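Consumer Claims and Evidence
Week 4 handout: reading the box before you believe it
Tutor: Freya Wragg

Bring this to the tutorial on Thu 22 October. The reading is the Bickerstaff chapter on product testing, pages 70 to 91. It is dry, and he is too kind to manufacturers, but the section on test conditions is worth your time.

1. What a claim is made of

Most claims on packaging have a number, a unit and a condition. The number is printed large. The condition is in grey type near the barcode, or on a web page that has since moved. Last year's group looked at a Latix desk lamp sold as "up to 100 per cent brighter". Brighter than what? Chun-hung Chuang wrote to the company and was told the comparison was with "the previous model in its standard setting". The previous model had three settings, none of them called standard.

Treat "up to" as a ceiling. A lamp that is no brighter at all still satisfies "up to 100 per cent".

2. Words that do no work

"Advanced", "smart", "professional grade" and "tested" can all be printed without anyone checking them. I would put "easy set-up" on the same list. Every small appliance with a cable claims it, and I have yet to see one that says how many people tried, how long they took, or whether they were allowed to ask for help. Troels Lykkegaard disagrees with me and thinks set-up claims are at least testable. They are. I'd like to see the tests.

Plugging in a cable is a small part of set-up, and it is usually the part the leaflet draws.
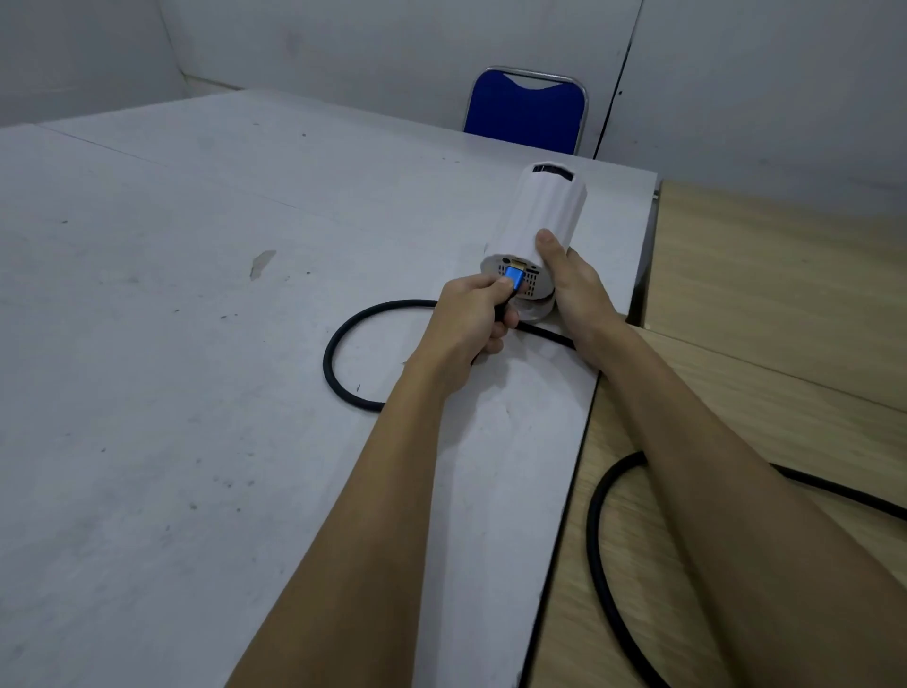 3. Who was asked?

The Ekarine leaflet in your reading pack says users "preferred the new design". The footnote gives 571 responses. That sounds like plenty until you read on and find they came from people who had already registered the product for a prize draw. People who returned it in the first week were not in the sample. Neither were those who never bothered to register.

Poppy Greenwood's notes on the Urnitz kettle survey raise a different problem. Only 22 people answered the question about noise, yet the result sits in the same chart as the others, with a bar just as thick.

4. For the tutorial

Find one claim on something you own. Write down the exact words, including the small print, then answer these on one side of paper:

What is being compared with what?
Who did the measuring, and who paid them?
What result would have made the claim false?

The last one causes the most trouble. If you can't think of any such result, say so and explain why - don't invent one to fill the space.

Please don't bring toothpaste. Terence Bramwell marked a whole pile of toothpaste last October and has asked for a change.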